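Subject: Re: [parry-house] bed runners, keep or ditch?

Hi all,

Catching up on the list over coffee. I'm firmly in the keep camp, and I say that as someone who made fun of bed runners for years! We put a beige one on the guest bed at the Pralstead place in May and now I can't imagine folding laundry anywhere else. Everything gets dumped at the foot and sorted from there, black stuff and white stuff together, and the duvet stays nice. 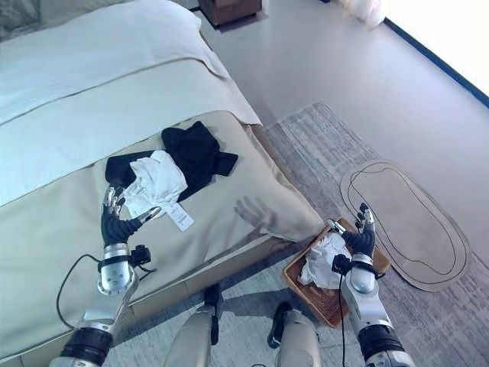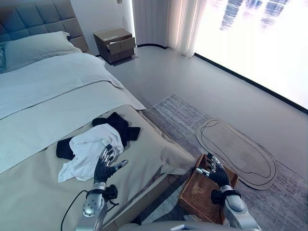
Same beige runner both times, with a bit of black and a bit of white waiting on it. I like how warm the color is next to the bedding (I nearly bought gray, which would've been so dull).

Heledd Owen wrote:

> My trouble with runners is that they slide. I tuck the ends under the mattress and by Friday one side is on the floor again. Also, do you wash yours with the sheets or on its own? Mine came out of the dryer looking like a raisin.

On its own, Heledd, cold, and then I hang it over the shower rail - no dryer at all. For the sliding, try a strip of that rubbery rug mesh underneath. I cut mine from a leftover piece from Bikosby and it's been fine so far. Does anyone iron theirs? I gave up after one go.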